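Stoter Hand-Held Gripper Pair
Sold by Trostden. Page updated August 22, 2025

Price: $2,912 per pair, cables included
Ships in 24 business days

I get one question more than any other from people looking at this page: so can a robot do my laundry yet? Short answer, no. Longer answer, it can do bits of it, on a good day, if you set the table up nicely and don't hurry it. I've been selling these since June and I still fold my own shirts.

The Stoter pair is for the step before that. You hold one in each hand and do the chore yourself, only with gripper fingers in place of your own, and the machine gets to learn from the way you did it. Rigid stuff goes quickly. Cups, boxes, trays, all fine after a bit of practice! Soft stuff is another story. A mesh laundry bag slides and bunches up and snags, and whatever you put inside it shifts the minute you move the outside.

My own rule of thumb is 200 tries for a hard object and 1,000 for anything made of cloth, and even then I wouldn't promise you much. One shop in Hestaston bought two pairs for packing work and they're happy with boxes, less so with bags.

What you get: left and right units, one cable each, a spare set of fingers and a printed setup sheet. The Kälin wrist strap is sold separately (get it if you plan on long sessions, your forearms will thank you).

Returns accepted on unused pairs. Cables can be ordered on their own, just write and tell me which side.
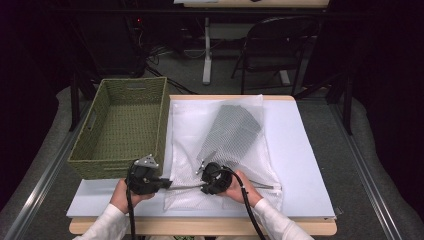 A gripper in each hand, working on a mesh laundry bag with a folded gray item inside.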